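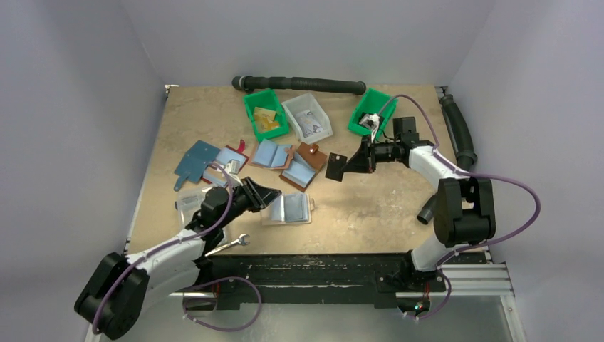 Puesto de Ballstead: los dos brazos, las tres cubetas y las carteras sobre la mesa.

Lista de revisión del puesto de dos brazos, antes de grabar
Sala Ballstead, 2 de enero de 2019

Vuelvo de las fiestas y me toca abrir el puesto, así que la relleno yo y comento de más, como siempre (quien tenga prisa, que lea solo los estados).

1. Parada de emergencia
Estado: CORRECTO
Probada con los brazos en reposo y otra vez en movimiento lento. Corta los dos. ¡Acordaos de rearmar antes de abrir el programa, que luego me llamáis!

2. Cables morados
Estado: CORRECTO, CON AVISO
El del brazo izquierdo hace un bucle que pasa por delante del borde de la mesa. Recorrido completo hecho a mano y no tira, pero me gustaría una brida más cerca de la base. El derecho se abre bastante hacia fuera: al pasar por ese lado, cuidado con la manga.

3. Herramientas fuera de la mesa
Estado: PENDIENTE
Hay una llave metálica junto al raíl delantero. Fuera antes del primer episodio, por favor. En julio se nos coló un destornillador en 29 grabaciones y hubo que tirarlas todas, porque el modelo aprende lo que ve y nadie quiere enseñarle eso.

4. Superficie
Estado: PENDIENTE
Manchas y motitas oscuras, sobre todo en la zona centro-derecha. Pasar un paño seco, sin disolvente. Los arañazos del raíl ya estaban apuntados, no abráis otra incidencia.

5. Pinza izquierda y placa derecha
Estado: CORRECTO
Dedos de la pinza sin holgura. La placa negra angulada la he apretado y no baila. Repetir cada 171 episodios, que es lo que pone la hoja de Onderbridge.

6. Mangueras corrugadas
Estado: CORRECTO
La del fondo y la del lateral derecho, sin grietas y sin invadir la zona de agarre.

7. Objetos y cubetas
Estado: CORRECTO, CON AVISO
Dos cubetas verdes y la transparente, al fondo. Las carteras y tarjeteros están bien repartidos, unos abiertos y alguno montado encima de otro, que es justo lo que pide la tarea Đào. No los ordenéis, ¡que os conozco! Lo que sí pido es mirar los broches y las correas: si uno se engancha en los dedos, parad y apuntadlo como fallo, no lo soltéis con la mano a medio episodio.

8. Registro
Estado: CORRECTO
El contador de Pudport marca 3471 episodios válidos. Queda disco para más de 2 jornadas.

Resultado: no se graba hasta cerrar los puntos 3 y 4. Cuando estén, poned vuestras iniciales al lado y arrancad sin esperarme.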